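PRESS RELEASE

2018-12-01

Ninotstead opens its doors: a guest house for people visiting someone in hospital

Hello, and thank you for opening this. I'm Afia Eshun, I run Ninotstead, and after far too long spent talking about it I can tell you that we are taking bookings. Ninotstead is a small guest house with 20 rooms, a five-minute walk from the hospital's main entrance, and it is meant for the families and friends of people who are in there for a while. If you edit a local paper, a parish newsletter, a ward noticeboard or a Facebook group with a lot of grandmothers in it, please use as much of what follows as you like.

Computer views of a bathroom and a bedroom:

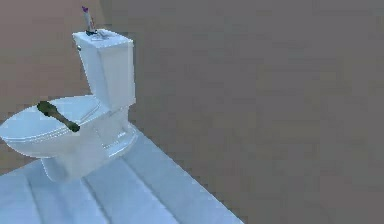
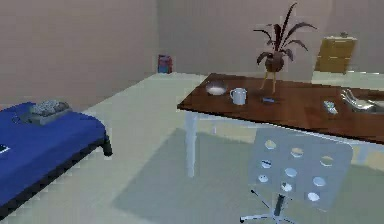 Why I wanted to do this

My mum spent most of one winter on a ward in a town where we knew no one. My brother and I took turns sleeping in a chair, then in the car, then in a chain hotel by the ring road that wanted us out by ten every morning. The taxi fares alone were frightening. I remember eating crisps for breakfast in a lift (twice!) and thinking that there must be a better way to look after people who are looking after somebody.

I'd worked in hotels since I was nineteen, mostly on reception and then in the back office, so I knew what a room costs to run and how much of the price goes on things a tired person doesn't want. We have no spa, no bar and no little chocolates. You get a proper bed, a bathroom of your own, a washing machine you can use at three in the morning, and someone on the desk all night who will ring you a cab or just put the kettle on.

The building

It used to be offices for Granström, the seed merchants, and it had stood empty long enough for pigeons to get into the top floor. The lease came up in October last year and I signed it with my hand shaking. Idun Engström drew up the plans. She had spent years on student housing and she is wonderfully strict about corridors, so you can get a wheelchair and a suitcase past each other in every one of ours. She also made me stand in a taped-out bedroom on the bare concrete floor and pretend to look for my slippers, which I thought was daft until we moved a door as a result.

The building work was done by Prolance, who put up with me changing my mind about the laundry. It started in the basement, went up to the second floor and came back down again. I've sent them a cake.

"I've worked on plenty of buildings where people stay for a year, and this was my first for people who hope to go home tomorrow," says Idun. "They arrive with a carrier bag and a phone charger. They need a shelf by the door, a light they can find in the dark and a quiet place to make a call. Most of our arguments were about the quiet place."

(We have two quiet places. She won.)

What it costs and how to book

A single room is £38 a night and a twin is £52, with breakfast in the price. There's no minimum stay. If your person is sent home early, tell us by noon and we won't charge you for that night or any after it. If you end up staying longer than 4 weeks, come and see me and we'll sort out a lower rate between us, because by then you'll be practically family.

You can book by ringing the desk at any hour or by asking on the ward, where most of the nurses now have our leaflet. We do have an online form, run for us by Zamanier, and it works nicely, though I'd still say ring if you're in a hurry or a state. You'll get a person, and often you'll get me.

Children are welcome and cots are free. Dogs, I'm sorry to say, have to stay at home for now, apart from assistance dogs. I lost sleep over that one and I may yet give in.

The Ninotstead fund

Some families can't manage even £38, particularly when somebody has had to stop work. So we've set up a fund to pay for nights, and it began with a coffee morning and a sponsored walk along the canal in sideways rain. Between them they raised £1,560, every penny of which goes on rooms. The hospital's family support team decides who gets the nights, so that we at the desk never have to ask anyone about their money and never know which guests are which.

Our aim is to give away 200 nights in our first year. If your school, choir, office or running club would like to help, I would love to hear from you, and I will turn up to practically anything with a tin and a raffle prize.

Come and have a look

We're holding an open afternoon before the first guests arrive, from two until five, with tea and Idun's cardamom buns. Everyone is welcome, hospital staff above all, and if you're coming off a night shift we'll keep some buns back. Ring for the date that suits your paper if you'd like to send someone with a notebook a little earlier. I can talk about the laundry for as long as you can bear.

Notes for editors

Ninotstead is an independent guest house and is not part of the hospital. Afia Eshun and Idun Engström are both available for interview, together or separately, by telephone or in person. Larger copies of the room views can be sent on request. Please ask for Afia at the desk, day or night.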